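From: Bongani Sithole
To: rooms list
Date: Oct 6, 2025
Subject: Re: Floor litter before the vacuum

> The Pundach sheet has the bins emptied first and the floor picked up
> last, just ahead of the vacuum. At Truris we do the floor first.
> Which order should go on the November card? And does the bin
> stay by the desk?

Floor first, for every room on the list. Of the 153 rooms checked at Pundach, the slow ones were nearly all rooms where the bin had been relined and then had to be emptied a second time.

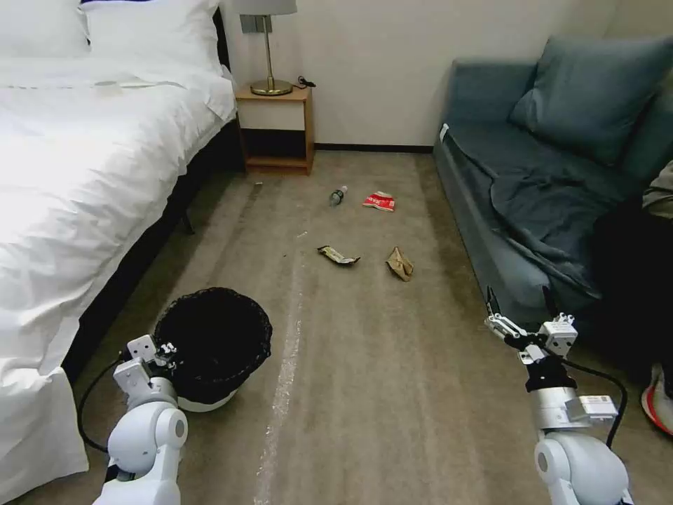 The order I would put on the card is floor, bin, bed, surfaces, vacuum. Start at the far wall and work back to the door. The strip of carpet between bed and sofa is the part to check twice – a clear bottle on its side is easy to miss against beige-grey carpet, and the one lying there only stands out by its blue-green cap and label. Wrappers are simpler. Lift the hanging edge of the duvet and check under it before moving on.

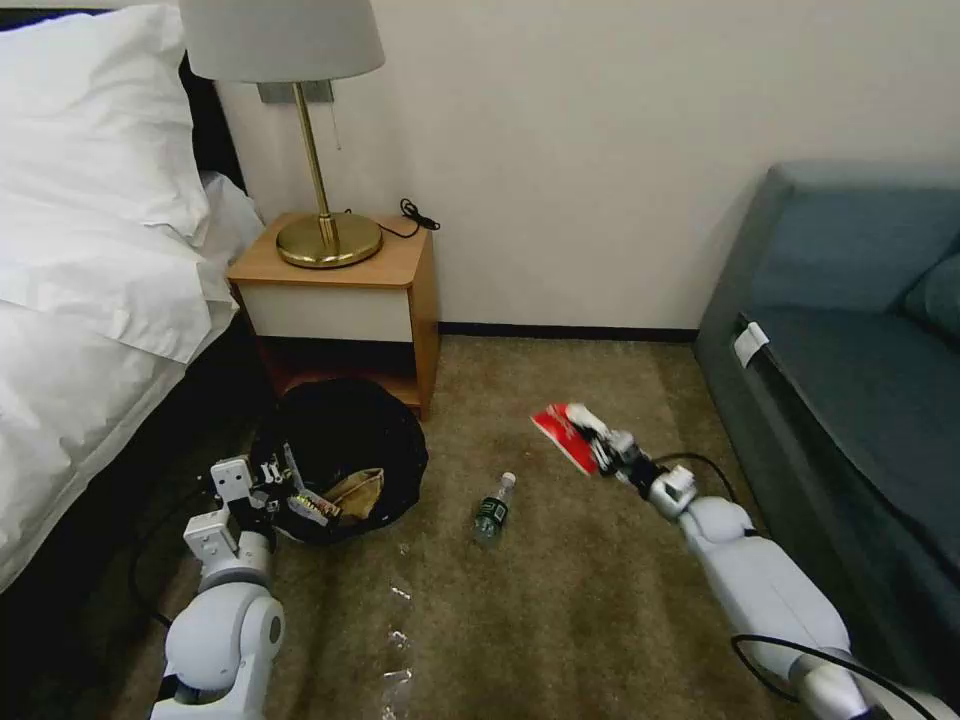

As for the bin, carry it to the litter. The soft collapsible type weighs next to nothing and can be set down wherever you are working. Bottles go in the recycling bag on the cart, with the caps left on. 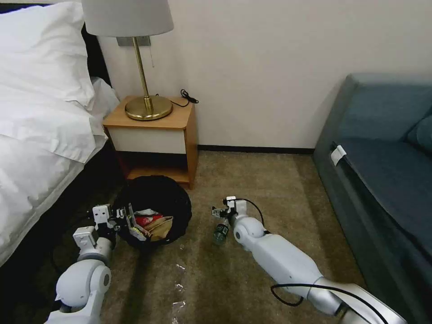
Lamp cords should be coiled at the back of the nightstand during surfaces, not before. Hsiao has this as a separate line and I would keep it separate.

Fandevlow will print 600 cards per run. Send me wording changes before I forward the file.

Bongani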